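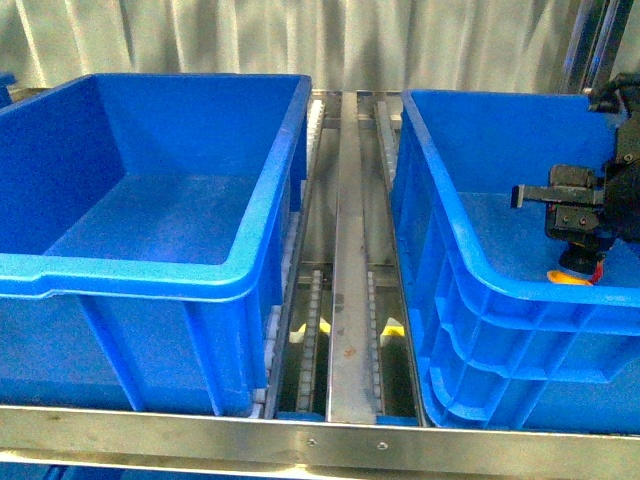 Can a Machine Do the Sorting Yet? A Study of Robotic Bin Picking for Small Shops
Student project report
Authors: Shiela Talavera and Cor Kuipers
Submitted 24/03/2021

1. Purpose of the project

The purpose of this project was to find out whether a robot that can be bought or rented today is able to take over simple sorting chores in a small shop. The chore we selected was the handling of returned goods. Items come back from customers in mixed lots, and a worker must pick each one out of a bin, look at it, and place it in the correct bin for restocking, repair or disposal. The work is repetitive and takes up staff hours that most small shops would prefer to spend on customers.

A second question concerned the home. Sorting laundry, putting away groceries and clearing a table all require the same basic action, namely picking up one object from among several and setting it down somewhere else. We wished to know how much of what is true on the shop floor is also true in a kitchen.

2. Background

Factories have used robot arms for many years, but chiefly for tasks in which every part arrives in the same place and in the same position. Mixed goods are a different matter. The robot must first find an item, then decide where to take hold of it, and then lift it without disturbing the others. A person does this without thinking. For a machine, each step can fail in its own way.

Two kinds of hand are common in this work. A suction cup holds an item by drawing air through a soft opening, and it performs well on boxes, cards and other smooth, flat surfaces. Fingers hold an item by closing on its sides and are better suited to objects with holes, folds or rough surfaces. Some machines carry both.

3. Setting and method

The study was carried out with the cooperation of Salazar, a shop that sells hardware and household goods and operates its own returns room. The shop was testing a picking system supplied by Dikus, with control software named Mutix. Goods travel through the station in blue plastic bins, with two bins standing next to each other on a steel conveyor frame. The conveyor brings in a new bin when the last item has been moved.

We prepared a test set of 45 items drawn from ordinary returns. It included boxed light bulbs, packets of screws, dish towels, plastic cups, paint brushes and coiled extension cords. Each item was presented first on its own and later in a mixed bin. The robot was permitted two tries per item. When both failed, the item was recorded as a failure and removed by hand.

The same set was then sorted by an employee of the shop, who was asked to work at a normal pace. We observed from behind the safety line and kept a written log. No changes were made to the software during the tests.

4. Results

4.1 Single items

When items were presented one at a time, the robot failed on four of them. Two were extension cords, one was a dish towel and one was a paint brush in loose plastic wrap. The remaining items were moved correctly, although several required the second try. Boxed goods gave no trouble at all.

4.2 Mixed bins

Results were weaker in the mixed bins, where 11 items could not be moved within two tries. The most frequent cause was that one item lay partly over another. The robot would lift the upper item together with part of the lower one, lose its hold, and drop both. Items resting against the wall of a bin were also difficult, as the hand had little space to come down beside them. On several occasions the arm stopped above the corner of the bin and waited for an operator to clear the warning.

4.3 Comparison with a person

The employee sorted the full set without a failure and finished in around 11 minutes. The robot was much slower, although a fair comparison is difficult because its stops varied in length depending on how quickly the operator responded. The employee also noticed a cracked cup and a packet that had been opened and taped shut. The robot placed both with the sound goods – it had no means of checking their condition.

5. Discussion

The findings suggest that the machine is useful today for one part of the chore. Boxed and flat goods could be sent to the robot, and everything else to a person. This would require someone to divide the goods beforehand, and the time spent on that step must be counted against any saving. The manager at Salazar estimated that the arrangement would be worthwhile only in the busiest weeks of the year.

The design of the station deserves as much attention as the arm. Bins with sloping walls might keep items away from the corners. A shallower layer of goods would reduce overlap, though bins would then have to be changed more often.

With regard to the home, we are more cautious. A household contains far more soft and tangled objects than our test set, and there is no conveyor to bring them to a fixed place. Towels and cords, which caused trouble even when presented alone, are among the most common things in a house.

6. Limits of the study

The test set was small and was chosen by the authors. Only one system was observed, in one shop, and only one employee took part in the comparison. Glass and food items were left out for reasons of safety. Costs were discussed with the shop but were not studied in detail.

7. Further work

A second round of tests is planned for April, using the shallow-bin arrangement described in section 5. We have also asked to observe a competing system from Celo, which is fitted with a different hand. Copies of the log sheets and the full item list may be requested from either author through the department office.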